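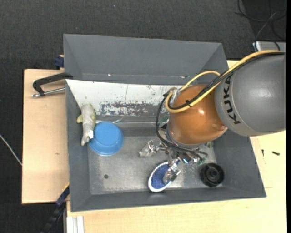 Ein Roboterarm von KUKA greift in eine graue Kiste mit gemischten Gegenständen. Foto: Mohammed-Awal Agyeman

Was von der Schicht übrig bleibt

Von Špela Softić

Ich habe vier Jahre lang Rücksendungen sortiert. Es war in der Halle von Grastthorpe, mein Deutsch war damals schlechter als heute, und man brauchte dort kein gutes Deutsch. Man brauchte Hände. Auf jedem Tisch stand eine Kiste, und in der Kiste lag alles, was Menschen nicht behalten wollten: Geschirr, Spielzeug, Bürsten, Ersatzteile. Ich nahm ein Stück heraus, sah es an und legte es in das richtige Fach. Am Ende einer guten Schicht waren es 477 Stück, das stand auf dem Zettel, den wir beim Ausgang bekamen.

Seit Februar machen in Grastthorpe die Maschinen einen Teil dieser Arbeit. Man hat mich eingeladen, sie anzusehen, und ich bin hingefahren, mit einer Meinung, die ich schon im Zug fertig hatte. Ich wollte schreiben, dass man meinen Kolleginnen die Arbeit wegnimmt. Ganz falsch finde ich diesen Satz auch heute nicht. Aber er ist zu kurz.

Wer nie sortiert hat, stellt sich die Arbeit einfach vor. Eine Schüssel, die mit dem Boden nach oben liegt, greift man anders als ein Stofftier, und ein rundes Teil, das flach am Boden der Kiste liegt, muss man mit dem Fingernagel anheben. Das lernt die Hand in zwei Wochen, und danach weiß der Kopf nichts mehr davon. Als ich vor dem Greifer mit seinen Metallfingern stand, habe ich zum ersten Mal verstanden, wie viel meine Hand gekonnt hat. Für diese Einsicht musste ich zuerst die Stelle kündigen und dann einer Maschine zuschauen. Im Lohn war sie nie enthalten.

Erick Kimaro arbeitet noch dort. Früher stand er zwei Tische neben mir, heute betreut er drei Anlagen. Er hat mir erzählt, dass sein Rücken besser geworden ist und sein Schlaf schlechter. Früher war er am Abend müde in den Armen. Jetzt wartet er acht Stunden lang darauf, dass etwas stehen bleibt, und wenn es stehen bleibt, muss er schnell sein. »Ich arbeite weniger und passe mehr auf«, sagte er. Ich glaube, dass man diesen Satz in jede Betriebsvereinbarung schreiben sollte, denn das Aufpassen wird bis heute nicht als Anstrengung gezählt.

Es gibt noch eine zweite Veränderung, über die man in den Prospekten nichts liest. An den alten Tischen haben wir gesprochen. Die Hände waren beschäftigt und der Mund war frei, und auf diese Weise habe ich Deutsch gelernt, von einem Italiener, Ubaldo Ruggiero, der es selber falsch sprach. Wir haben einander die Wörter für die Dinge gesagt, die wir aus den Kisten nahmen. »Schneebesen« habe ich so gelernt, und »Flosse«. Zwischen den Anlagen liegen heute elf Meter, und jeder schaut auf seinen Bildschirm. Eine Frau, die jetzt aus Ljubljana oder aus Nairobi in diese Halle kommt, lernt dort die Fehlercodes.

Ich bin nicht gegen den Roboter. Eine Arbeit, von der man mit vierzig die Schultern nicht mehr heben kann, soll niemand verteidigen, auch nicht aus Nostalgie, und ich merke, dass ich selbst zu ihr neige. Mich stört, wie über die Sache entschieden wurde. Die Geschäftsleitung hat mit der Firma Gromach gesprochen, die die Anlagen einrichtet, und danach hat sie die Belegschaft informiert. Informieren ist ein höfliches Wort. Gefragt wurde man nicht, obwohl die Leute an den Tischen am besten wussten, welche Kisten schwer sind und welche nur langweilig. Bakari Kinyua vom Betriebsrat hatte vorgeschlagen, zuerst die schweren Waren zu automatisieren. Begonnen hat man mit den kleinen, weil es für die Technik leichter war. Die schweren heben immer noch Menschen.

Von den Einsparungen gab es eine einmalige Prämie von 400 Euro. Ich halte das für wenig, aber über die Höhe kann man streiten. Mir wäre wichtiger gewesen, dass ein Teil der gewonnenen Zeit bei den Menschen bleibt, als kürzere Schicht oder als Stunde für einen Kurs, in dem man lernt, die Anlage auch zu verstehen. Erick darf sie neu starten. Wenn er wissen möchte, warum sie stehen geblieben ist, muss er bei Gromach anrufen, und dort geht man nach 16 Uhr nicht mehr ans Telefon.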